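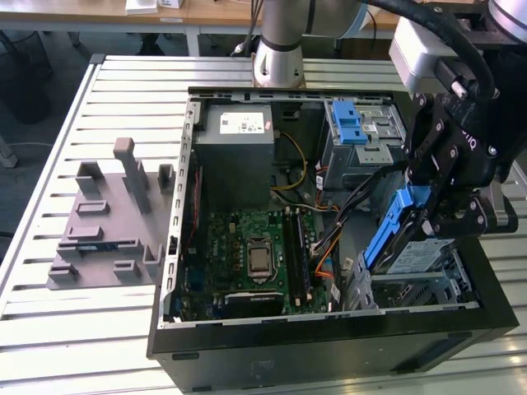
*읽는 시간 9분*

사진 정리를 시작한 건 순전히 엄마 전화 때문이었다. 이모 칠순에 영상을 하나 틀고 싶은데, 예전에 바닷가에서 다 같이 찍은 사진 있잖아, 이모가 모자 날아가서 막 웃던 그거, 그것 좀 보내 달라고. "그럼, 있지!" 하고 전화를 끊었는데 그날 밤 새벽 한 시까지 못 찾았다.

분명히 있었다. 본 기억도 생생하다. 그런데 내 사진이라는 게 어디 한군데 있어야 말이지. 학생 때 쓰던 컴퓨터, 그다음 노트북, 그다음 노트북, 외장하드, 어디서 받았는지도 모르는 USB, 그리고 비밀번호를 잊어버린 메일 계정. 폴더 이름도 가관이다. "사진", "사진새거", "정리할것", "정리할것_진짜", "바탕화면옛날". 과거의 나는 도대체 무슨 생각으로 살았을까. '정리할것_진짜' 안에 '정리할것'이 통째로 또 들어 있는 걸 보고는 노트북을 덮고 잤다.

그래서 가을 내내 주말마다 이 일을 했다. 오래된 데스크톱도 창고에서 꺼냈고(먼지는 말하지 않겠다), 서랍이란 서랍은 다 뒤졌다. 나처럼 미루고 미루던 분들이 있을 것 같아서 어떻게 했는지 적어 둔다. 전문가의 조언 같은 건 아니고 그냥 고생담에 가깝다.

## 일단 한곳에 붓기

처음에는 날짜별로 예쁘게 폴더를 만들면서 옮기려고 했다. 연도 폴더, 월 폴더, 행사 이름까지. 하루 종일 해서 대학교 1학년 봄을 못 벗어났다. 사진 한 장 열 때마다 "어머 얘 누구였지" 하고 있으니 될 리가 없다.

같은 번역 모임에 나오는 나딘(Nadine Hattar)한테 하소연했더니 아주 간단하게 말했다. 보지 말고 부어. 열어 보지 말고, 이름도 바꾸지 말고, 큰 디스크 하나에 전부 복사부터 하라는 거다. 중복이 있어도 상관없고, 쓸데없는 스크린샷이 섞여도 상관없다고.

이게 생각보다 어렵다. 복사 창에 파일 이름이 주르륵 지나가면 열어 보고 싶어서 손이 근질근질하다. 나는 복사를 걸어 놓고 아예 산책을 나갔다. 아로요(Arroyo) 시장 쪽으로 한 바퀴 돌고 오면 하나 끝나 있고, 빨래를 개고 나면 또 하나 끝나 있고. 그렇게 2주 만에 전부 한군데로 모였다.

## 중복 지우기, 그리고 울컥하기

중복 파일은 툴렐(Tulel)이라는 작은 프로그램으로 걸렀다. 화면이 좀 못생겼는데 하는 일은 확실하다. 똑같은 파일을 묶어서 보여 주고, 남길 것 하나만 고르면 나머지는 휴지통으로 보낸다. 첫 검사 결과가 떴을 때 중복 묶음이 882개였다. 같은 고양이 사진을 여섯 번씩 백업한 사람이 바로 나다. 고양이는 귀여웠지만 여섯 번은 좀 심했다.

주의할 점 하나. 파일 이름이 같다고 같은 사진은 아니다! 옛날 디카는 메모리카드를 비우면 번호를 처음부터 다시 매기는 경우가 있어서, 이름은 똑같은데 하나는 졸업식이고 하나는 김치전인 일이 생긴다. 내용으로 비교하는 옵션을 꼭 켜시길. 나는 이걸 모르고 한 번 돌렸다가 휴지통에서 졸업식을 건져 냈다.

그리고 이 단계에서 사람이 좀 울컥한다. 흔들려서 아무것도 안 보이는 사진인데, 어느 여름 저녁 할머니 댁 마루인 건 알겠는 거다. 남들이 보면 그냥 갈색 얼룩인데. 이런 건 지우지 않기로 했다. 용량 얼마나 한다고.

## 종이 사진은 또 따로

디지털만 하면 끝날 줄 알았는데 엄마가 택배를 보내셨다. 앨범 네 권과 과자 상자 하나. 과자 상자가 진짜 문제였다. 앨범에 못 들어간 사진들이 봉투도 없이 들어 있고, 뒷면에 글씨가 있는 것도 있고 없는 것도 있고, 필름까지 돌돌 말려 있었다.

스캐너는 알로브(Allov)를 빌려 썼다. 위층 사는 레메디오스(Remedios Olmedo) 할머니네 것인데, 아드님 플로렌시오가 가족 앨범 작업을 한다고 사 놓고 상자에서 꺼내지도 않았다고 한다. 덕분에 비닐을 내가 뜯었다. 좀 미안해서 할머니 사진도 같이 스캔해 드리겠다고 했다가 일이 두 배로 늘었지만, 이 부분이 제일 즐거웠다.

할머니는 사진을 한 장 내려놓을 때마다 이야기를 하신다. 이건 플렐트브리지(Pleltbridge)에서 일할 때, 이건 거기서 돌아오던 날, 이 옷은 내가 만든 거야, 이 사람은 이름을 말하지 않겠어(왜요!). 한 시간에 몇 장 못 했다. 나중에는 요령이 생겨서 휴대폰 녹음기를 켜 놓고 들었다. 파일 이름을 사진과 맞춰 두면 나중에 사진을 보면서 목소리를 들을 수 있다. 이건 정말 강력히 추천한다. 우리 엄마한테도 해야지 싶어서 4월에 한국 들어갈 때 녹음기부터 챙기기로 했다.

스캔할 때 적어 둔 것들:

- 앞면을 하고 나서 뒷면에 글씨가 있으면 뒷면도 한다. 외할아버지 글씨를 이렇게 처음 봤다.
- 유리는 자주 닦는다. 머리카락 한 올이 이모 얼굴 한가운데를 가로지른 채로 한 묶음을 다 스캔했다. 다시 했다. 흑흑.
- 접착식 앨범에서 안 떨어지는 사진은 억지로 떼지 말고 페이지째로.
- 필름은 포기하고 사진관에 맡겼다. 시간도 돈이다.

## 이름 붙이는 방식

사람마다 취향이 갈리는 대목일 텐데, 나는 결국 제일 게으른 방법을 골랐다. 연도 폴더만 만든다. 그 안에 행사 폴더를 만드는 건 '누가 찾을 것 같은 날'만. 결혼식, 칠순, 이사, 여행. 나머지는 연도 안에 그냥 다 들어 있다.

예전 모임의 마르셀리노는 태그를 다는 파다. 사람, 장소, 음식 종류까지 단다. 볶음밥 태그를 누르면 평생 먹은 볶음밥이 나온다고 자랑을 하는데 솔직히 조금 부러웠다. 하지만 나는 나를 안다. 태그를 100장쯤 달고 그만둘 사람이고, 100장만 태그가 달린 사진첩은 아예 안 달린 것보다 더 찜찜하다.

날짜를 모르는 옛날 사진은 "연도모름" 폴더에 넣었다. 처음엔 억지로 추리를 해 봤다. 이 냉장고가 있으니까 이사하고 나서고, 동생 앞니가 없으니까 초등학교 들어갈 무렵이고… 재미는 있는데 끝이 없다. 연도모름은 연도모름대로 두고 명절에 가족들한테 물어보기로 했다. 가족 단톡방에 한 장씩 올렸더니 반응이 아주 뜨겁다. 삼촌 둘이 이 차가 누구 차였냐를 놓고 사흘째 싸우고 계신다.

## 어디에 둘 것인가

지금은 집에 디스크 하나, 똑같은 걸 복사한 디스크가 동생네에 하나 있다. 온라인에도 올릴까 고민했는데 매달 돈 나가는 게 싫어서 아직 망설이는 중이다. 이 부분은 다들 어떻게 하시는지 댓글로 좀 알려 주세요. 동생네 디스크는 내가 갈 때마다 새로 복사해 주기로 했고, 잊을까 봐 달력에 적어 놨다. 달력에 적어 놓고 안 본 적도 많지만 이번엔 진짜다.

다 추리고 나서 남은 게 거의 2000장이다. 더 많을 줄 알았는데, 스크린샷이랑 영수증 사진이랑 주차한 자리 찍어 둔 사진을 빼니까 확 줄었다. 지하 3층 기둥 번호를 왜 그렇게 열심히 찍어 뒀는지.

## 그래서 그 바닷가 사진은

있었다! '바탕화면옛날' 안에 '새 폴더' 안에 '새 폴더 (2)' 안에. 그런데 기억하고 좀 달랐다. 모자가 날아간 건 이모가 아니라 엄마였고, 이모는 옆에서 모자를 잡으려고 팔을 뻗고 있었다. 웃고 있는 사람도 엄마다. 몇 년 동안 내가 머릿속에서 두 사람을 바꿔 놓고 있었던 거다. 엄마한테 보냈더니 엄마도 한참 답이 없다가 "이게 나였네" 하고 왔다. 엄마도 이모인 줄 알고 계셨다니.

칠순 잔치는 잘 끝났다고 한다. 영상에는 그 사진이 맨 앞에 나왔고, 이모는 당신이 엄마 모자를 잡아 줬다고 주장하시는데 엄마는 못 잡아서 바다로 갔다고 하신다. 다음 사진이 있으면 확인이 될 텐데 그 뒤로는 전부 조개구이 사진이다.

이 글은 12월 12일 월요일, 연차 내고 집에서 썼다. 과자 상자 바닥에 아직 증명사진 봉투가 하나 남아 있어서 저녁 먹고 그것만 마저 스캔하려고 한다. 스캐너는 이번 주 안에 위층에 돌려드려야 하는데, 레메디오스 할머니가 장롱에서 앨범을 한 권 더 찾으셨다고 아까 전화가 왔다.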